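An afternoon at the Goken lab in Yoshida

Our little reading group has been talking about robots and laundry since last winter, and in February a few of us finally got to go and see some of it up close. The invitation came from Toshiko Imai, who gave a very good talk to us last fall and then, very kindly, did not forget her promise. I took the slow train with Fasil Adugna and we talked so much that we nearly rode past the stop. If you go, leave from the north side of the station and turn left at the bakery. The walk is all flat, and the bakery does a walnut roll that I am still thinking about.

Goken has the ground floor of the building and most of the people we met work on one question: how do you teach a robot to handle cloth when getting good examples is so slow? The usual way is to have a person drive the real robot through the task, over and over. It works, but it is tiring, and Riku Hirose told us that on a bad day he would finish with a handful of T-shirts done and a sore neck. So for the Lirkusley project they took the robot out of the collecting part altogether. A person holds a gripper in each hand, does the chore more or less as they would at home, and the cameras and motion tracking write down what the hands did and what the hands saw.

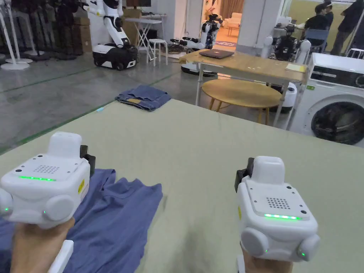
Cloth is the hard case, Toshiko said, and I had not really understood why until I watched people working with it. A cup has one shape. A T-shirt dropped on a table has as many shapes as there are ways to drop it, and most of the corners you want are hiding under something. That means the examples have to begin from a mess, and a different mess every time. Crumpled like the blue-purple shirt on the green pad is just what they want for a start, and Riku was quite strict about not smoothing things out beforehand. I liked the green strips of light along the fronts of the grippers too, which gave the whole business a slightly festive look. Fasil wanted to know if you could get them in other colors. (You can't.)

We each had a turn with a practice pair, and I can report that it is harder than it looks! Your fingers know how to feel for a hem, and then all of a sudden you have two jaws and no feeling at all, and you have to look for everything. I picked up two layers when I wanted one, put the shirt down, picked it up again and got three. Ragnvald Rønning, who is visiting the group from Norway and has the patience of a saint, told me my mistakes were useful. The team keeps the recordings in which somebody fumbles and then puts it right, as long as they do put it right, so that the robot gets to learn about recovering as well. Clean, perfect folds alone gave them a robot that was lovely until the first slip and then had no idea what to do with itself. 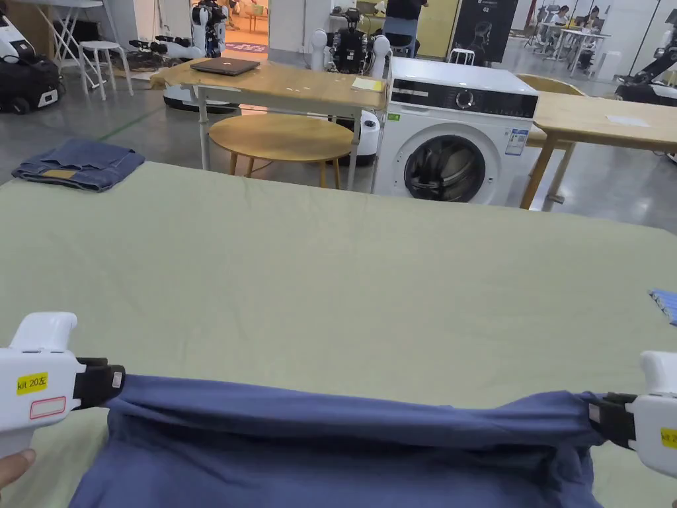
Why use two kinds of camera, one up at the head and one on each gripper? The gripper camera sees the pinch up close but loses track of the rest of the garment, and the head camera keeps the whole garment in view while the hands block the small details, so the model is given both and learns when to lean on which.

Toshiko had a chart for this, printed out and a bit curled at the edges from being carried around. They had trained the same model three ways, with the gripper views only, with the head view only, and with the two together, and then let each one try the same set of folds. I will not copy out the whole chart, partly because I was asked not to until the paper is out, but the combined one was clearly ahead on sleeves and pant legs. On plain towels there was hardly any difference. I found that rather charming, that a towel should turn out to be easy for everybody.

They also talked us through the amount of data, which was less than I had expected. The first model that folded a shirt in a way Toshiko was willing to show to guests was trained on more than 97 hours of recordings, made by 4 people. Kazuhiro Hirano looks after the checking, and he told us the number he cares about is how much gets thrown away. If the tracking of a hand jumps, even for a moment, the robot will later try to copy that jump, so those stretches are cut. He showed us one on his screen, a wrist that seemed to leap sideways and come back, and once he had pointed it out I kept seeing it. His tool for finding these is called Zosley.

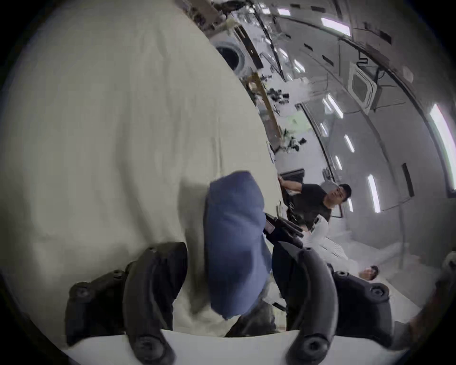 Before Zosley he did the checking by eye, at double speed, with a mug of tea and a notebook. It now flags the odd places and he only has to look at those. He still reads through a few full recordings every week, partly to catch what the tool misses and partly, I think, from habit. He has a soft spot for one collector who always gives a shirt a little shake before laying it down. They argued for quite a while about leaving the shake in. In the end they did, and the robot has picked it up, although its version is much slower and more solemn. Fasil laughed so hard at the video that he had to take off his glasses.

After tea we got onto the part I had most wanted to hear about, the gap between a person's hand and a robot's arm. A person can twist a wrist and lean in with the whole body, and an arm bolted to a base may not be able to reach the same spot from the same angle. Riku's way around it is to run each recording through a model of the arm first and mark the moves it could not make. In the early months a painful share of the work was lost like that.

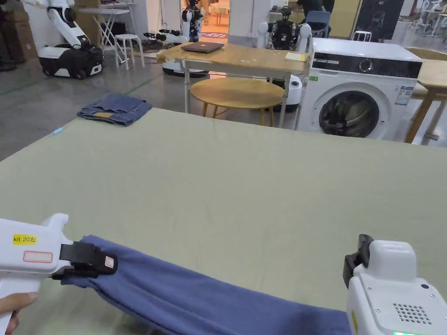
These days the collectors get a short lesson at the start, mostly about keeping the elbows low and not reaching across themselves, and the losses have come down a great deal. Ragnvald would like to go further and have the grippers buzz when the hands go somewhere the arm can't follow. Toshiko is not so sure. She worries people would begin to move like robots to please the buzzer, and then you would lose the easy, natural motion that made the method worth trying in the first place. They went back and forth on it with great good humor and I don't believe either of them moved an inch.

I asked about jeans, having struggled with mine all my life. The waistband is heavy, the legs are stiff, and the model that does well on shirts tends to let go too early. A new batch of recordings is being made with heavier clothes, and Toshiko hopes to have something to say about it by the summer.

We missed the train we had meant to catch, and the one after it, and got home a little before nine. My thanks to everyone at Goken for being so generous with their time, and to Kazuhiro for lending us an umbrella, which I still have and will mail back this week. If anyone else in the group would like to go, Toshiko says they can take up to six visitors at once, in the afternoons. Write to me and I will pass your name along.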